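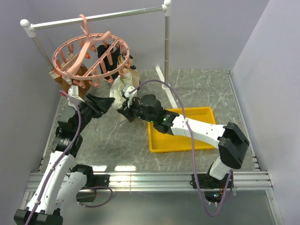 Fixed camera view, both arms at the clip hanger, yellow tray under the right forearm.

Forum > Software > Perception and planning
Thread: Grasp target jumps between cloths on a round clip hanger

cornel_e
Hello all. I am working on the two-arm cell in Skisstead and I have a problem with the grasp selection. Several cloths hang on one pink clip hanger and they overlap. The planner asks for a grasp point on the cream cloth. In most cycles it is correct, but then the target jumps to the beige cloth with black patches, which hangs directly behind. The right arm follows the new target and stops with a joint velocity error.

I use the segmentation from our Stestis package, one mask per cloth, updated 6 times per second. The wrist cameras are calibrated in March and I checked them again. Should I filter the target, or is the mask the real problem?

rarroyo
The mask. Cream and beige next to each other under strong light is a bad pair. I see two bright reflections on the marble surface near the front, so your exposure is probably low because of them. Fix exposure on the wrist cameras, turn off auto white balance, then look again.

Veerle_B
I don't agree with Rodrigo. Light makes it worse, but a planner should never accept a new target in the middle of an approach. Lock the instance ID when the approach starts. If the mask disappears for more than 3 updates, retreat and ask again.

cornel_e
@rarroyo Exposure was on auto, you are right. I fixed it. The jumps are fewer, not gone.
@Veerle_B How do you lock the ID when the cloth moves? When the left gripper touches it, the whole ring can turn and the tracker gives new IDs to everything.

Veerle_B
Then track the hanger also. Estimate the ring pose from the fixed camera and keep each cloth as an angle on the ring. We did this in the Flandetti project and I would not go back.

piret_k
Careful with that. The ring in your picture has a thick crosspiece and a thinner brace, and there are clips on the braces too. One angle is not enough for a cloth that hangs inside the rim. I would store the clip position in the ring frame, x and y.

Veerle_B
Fair, x and y is better. Ours had only clips on the rim.

rarroyo
I still think you are building a big thing for a small problem. Depth would separate the front cloth from the back one. What is the distance between them?

cornel_e
I measured 35 mm at the top and less at the bottom, where the right gripper comes. The depth noise there is 4 mm when nothing moves, much more when the cloth swings.

rarroyo
OK, at the bottom it will not save you. Use it at the top only.

cornel_e
I will try the ID lock first and then clip positions in the ring frame. Is there a way to make the Sequeira planner reject a target update, or must I do it in my own node?

piret_k
Own node. Put it between the tracker and the planner, and log every update that you reject, with the mask. You will need these logs.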